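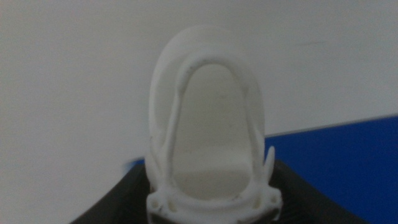 Gwendolyn Ruiz-Ortega bought her first 3D printer as a kit and put it together on the kitchen table in Pliltuddale. It took her 2 weekends, and the first object she made on it was a cube that leaned to the left. "I was very proud of this cube," she says. "I still have it on the shelf."

Today she repairs old household things with printed parts, mostly knobs, hinges and feet. When I visit, she is working on the door catch of a Grivetti bread oven. The factory stopped making the catch many years ago, and the oven does not close without it.

She begins always with a calliper and a pencil. "People want to go directly to the computer," she says. "But if you draw the part by hand, you understand which side carries the force." Her drawings are kept in a blue folder, together with the settings for each print. There are 257 sheets in it.

The catch needed several attempts. The early ones broke along the layers, so she turned the model on its side and made the walls thicker. "It uses more support and it looks uglier – I accept this."

She learned much of it from Aarti Kaushik, who runs the evening group at the Tripathi workshop. Kaushik is strict about filament. "Keep it dry, write the opening date on the spool," she tells me by telephone. "Half of the questions I get in the group are about damp plastic."

I ask Ruiz-Ortega what she charges. For a small knob it is 2 pounds, and for something she has to design from nothing, more. She puts the finished models on Sundedia, where anybody can download them, and 79 are there now. The oven catch should follow in September, when the owner has baked with it for some weeks.

"If it melts, I will draw it again," she says, and goes back to her calliper.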